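Ordering and Pickup FAQ

How do I order a cake from Ellura?

Send me a note through the order form with your date, how many people you're feeding and any flavors you already love. I answer in the evenings, usually after 8, once the kitchen is clean and my kids are in bed.

How much notice do you need?

Two weeks is great for a birthday. For weddings I'd love three months, and July fills up first every year (it was gone by March last time!).

Can I change my order?

Sure, up to five days before pickup. After that I've bought the butter and probably started on the fillings, so flavors are locked in.

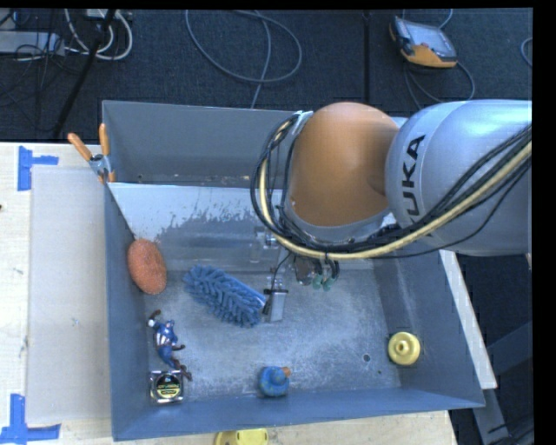
Small changes are still fine that week – a name spelled differently, another color of ribbon, that kind of thing. Just text me so I don't miss it.

Do you take a deposit?

I do, $30 for regular cakes and $141 for anything with tiers. It comes off your total.

Where do I pick up?

My side door at 1818 Samonte, on Saturday between 9 and noon. Ring twice, the mixer is loud.

Is anything nut-free?

No, sorry! I bake with almonds nearly every day and I'm not comfortable promising that.

Who makes the sugar flowers?

Melahat Yüksel does, and they're gorgeous. Ask early if you want peonies.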